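Workshop notebook, June, Lovwood bench

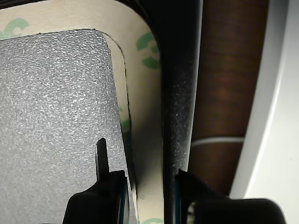 Olesia Bilyk

Morning all (well, it was ten past when I got the kettle on). Spent most of today on the glue for the Charbonneau atlas and I think I'm finally getting somewhere!

Batch 3 of the wheat starch paste is the one to use. I cooked it for 40 minutes, stirring the whole time, then put it through the sieve twice – Marta said once would do, but there were still little lumps in it and I can't stand lumps under a spine lining. Batches 1 and 2 are in the fridge, please don't use them on anything but scrap.

Leaves counted again: 181, same as Marta Kravchuk got, so the Jedbridge list is wrong and I've pencilled a note on it. 32 of them need the fold mending. I did the first few with the thin tissue and it dries lovely and flat, though the tear on the coast map is going to want the heavier stuff (over to you, Marta, your hands are steadier than mine).

Still to do: order more blotters, ask Jedbridge whether they want the old spine label kept, and find the good bone folder. It was by the sink yesterday. Press is done up tight, leave it alone till I'm back in please!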